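Ticket 2207
Local history map, old estates and gates layer
Status: open, partly fixed
Priority: was high, now medium

Problem as reported: on the public map the lodge gates at the Kadlec estate show up in the river. Not near the river, in it. Same for the ice house and both boundary stones. The main house is fine. Started after the February import.

Sunday, morning
Checked the live map. Confirmed. Gates marker is sitting mid-channel, popup text is right, photo credit is right, only the position is off. Cleared cache, tried a second browser, same thing.

Opened the record in Rumix. Grid reference in the record looks OK when I plot it by hand on the modern base map. So the data going in is good and something moves it on the way out.

Compared with the Pena house records, imported same batch. Those are all where they should be. Difference: Pena was surveyed off the modern map, Kadlec was traced off the old estate plan, the one drawn for the sale when the park was split into building lots.

10:40
Looked at the estate plan scan. It was georeferenced with only 4 control points and 2 of them are on the river bank. Well the bank has moved. The wharf was filled in after the estate was sold, so the edge on the plan and the edge on the modern map are not the same edge. Whoever matched them (might of been me) pulled the whole south side of the park toward the water.

Shift is some 300 feet at the gates, less as you go north. Explains why the main house looks fine, it's close to the good points.

11:15
But that doesn't explain why the grid reference in the record is right. Went back. There are two location fields. The typed one, from the card index, and the traced one, from the plan. Export takes the traced one if there is one and ignores the typed. Old export did it the other way around. Changed in the update, not in the release notes that I can find.

Tried: swapped the field order in the export settings. Saved, re-ran. No change.
Tried: blanked the traced field on the gates record only. Re-ran. Gates moved back to the avenue corner where they belong. Good.
Tried: same for the ice house. Now it's missing from the map altogether. No typed reference on that one, it was never on a card.

So can't just blank the lot. Needs the plan fixed properly.

Afternoon
Threw out the river bank points. New ones: church tower, the lodge that's still standing, corner of the walled garden (wall survives behind the shops), crossroads at the top of the avenue. All on both maps, all stonework or road lines that haven't moved. Fit is much better. Park wall now runs down the back of the terrace gardens like it should.

Re-ran export. Failed half way, "source raster locked". Closed Rumix, reopened, same. Restarted the machine, same. Istilix sync was holding the file. Paused sync, export ran clean. 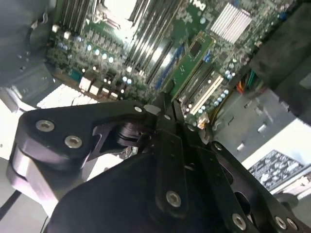
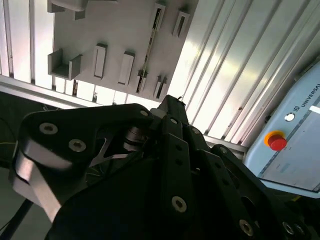
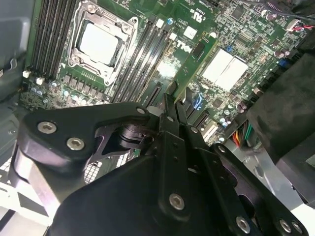

After the clean export: gates OK, ice house back and on dry land, north boundary stone OK. South boundary stone still wrong, it's in the road now. Could be the stone was moved when the road got widened, in which case the plan is right and the stone is right and they just don't agree. Card index says "reset against wall" with no date. Need to look at the later survey sheet before I touch it.

Still to do
South stone, see above.
Ask Rumix support if the field order setting does anythng at all now.
Check the other records traced off old plans. Any with a river or shore edge are suspect.
Add a note on the Kadlec page that the carriage drive is approximate, people do go out and try to walk it.
Turn Istilix sync back on!! It's still paused.

Leaving open. Dropping to medium, the gates were the one people were writing in about.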